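Reviewers wanted: come and read about tanks, ships and muddy fields with me

Last updated: Apr 22, 2018
Reading time: 6 minutes
14 comments | 31 shares

I need more reviewers. There, I've said it! The pile of military history books by my desk has now become two piles, the second one is leaning on the radiator, and the parcels keep coming. I've run the Kiltitow book pages on my own for a good while, with Jhair Apaza looking after the naval titles, and between us we simply can't keep up any more. So I'm looking for people who'd like to join in.

What I'm after is readers who enjoy this stuff and can tell other readers whether a book is worth their money. You don't need to have written a review before. You don't need a degree, a uniform in the wardrobe or a famous grandfather. If you're the sort of person who gets to the end of a book on railway guns and immediately wants to tell someone about the appendices, I think we'd get on.

The job, such as it is

You'd get a list from me every month or so, showing what's come in and what's been promised. You pick a title, I post it to you, you read it (properly, please, captions and all) and you send me a review. The book is then yours to keep. A review should be up to 499 words. I used to let people run on as long as they liked and one piece on siege mortars was longer than some of the chapters it was reviewing, so now there's a limit and I do stick to it.

I'd like each review inside six weeks. Big books get longer, within reason. If life gets in the way just drop me a line and we'll sort it out – I'm very easy about late copy and very grumpy about silence.

I'm hoping to take on two people for each of the areas below, though if you only want to cover one odd corner of one of them, tell me anyway.

Armour and vehicles. This is the busy one. We get photo books, restoration diaries, modelling guides and the occasional enormous technical history. It helps if you can spot when a caption has the wrong mark of vehicle in it, but I'd sooner have somebody who writes clearly and looks things up.

Medieval and early modern. I'm hopeless at this and I know it. Last year I reviewed a book on pike drill and received a very polite letter, four pages long, listing everything I'd missed. If you wrote that letter, please apply!

The home front and memoirs. Diaries, letters, evacuee stories, nursing, farming, rationing. These are often the best things in the post and they sit there the longest, and I feel bad about every one of them.

Wargames and rules. We're just starting to cover these. You'd need a few friends willing to play a set through with you, as I don't want anything reviewed from reading the rulebook alone.

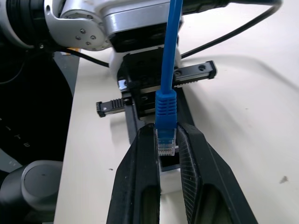
Foreign language titles would be a bonus too. I've got a small stack in Spanish and another in Polish, mostly picture-led, and plenty of our readers buy them for the photographs and would love to know what the text is like. If you can read either comfortably, say so in your first email and you'll probably shoot to the top of my list.

What you get out of it

Books, mainly. I'd better be plain about this: there's no fee. Kiltitow makes enough from its adverts to cover the hosting and the postage and not a lot else, and I don't draw anything from it myself. You keep whatever you review, your name goes at the top of the piece and you keep the rights to your own words, so if you'd like to put the review on your own blog a fortnight later, go ahead.

You'd also get an editor, which is me. I'll tidy up spelling and commas without asking. Anything bigger than that, I'll send it back to you with a note and we'll have a chat. I won't change your opinion of a book. If you thought it was dreadful and you can show me why, it goes up as dreadful. A publisher did once stop sending us things after a bad write-up, then started again the following August as though nothing had happened, so I've stopped losing sleep over that.

And there's the company. We have a little email group where people argue about camouflage paint and recommend museums with decent cafes. You can join in or ignore it entirely.

What I'd like from you

Please read a couple of our older reviews before you write, so you know the sort of thing we run. The one I usually point people to is Jhair's piece on the Favberg history of river gunboats. He didn't much like the layout, he loved the maps, and he tells you exactly who ought to buy it and who should borrow it from the library. It reads like a man talking to you across a table, and I'd love more like that.

Then send me these:

– a sample review of 200 words on any military history book you own, old or new
– a few lines on what you like reading and what you can't stand
– whether you're happy with PDFs, as more publishers are going that way (I'm not keen myself, but some of the smaller ones can't afford to post hardbacks)
– roughly where you live, so I know what the postage will do to me

Please don't send a CV. The last time I asked for help I got 97 replies, which was lovely and also took me most of a summer to answer, and the ones with CVs attached told me a great deal about people's forklift licences and nothing at all about whether they could write about a book.

A few things people asked last time

Do I have to live in the UK? No, but I can only post printed books within the UK and Ireland. Anywhere else would be PDFs only.

Can I review a book by a friend? I'd rather you didn't. If it turns out you know the author slightly, just say so in the piece.

Can I sell the books afterwards? Once the review is up, what you do with your shelf is your own affair. Please don't sell them before, as somebody managed to do with a Wastis atlas I'd waited months for.

How old do I have to be? Eighteen, please. Our oldest reviewer was in her nineties and never missed a deadline.

Will I get the big new releases? Sometimes. I share those out as fairly as I can, and I do like newcomers to start with something smaller. There's a very nice little Sánchez paperback on field kitchens waiting for its first reader right now, if anybody fancies it. It has recipes!

How to apply

Use the contact form on the Kiltitow site and put "Reviewer" and your chosen area in the subject line, so I can find you among the offers of cheap toner. Paste your sample straight into the message, as attachments get eaten by our spam filter more often than not. I read everything myself in the evenings and it may take me three weeks to get back to you. You will get an answer either way.

I haven't set a closing date. I'll take the notice down when the areas are full, so if you can still read it, there's room. Naval is the one exception – Jhair has that well in hand and guards it fiercely, though he did mumble something about submarines the other day, and if submarines are your thing I'll happily pass your name along to him.

14 comments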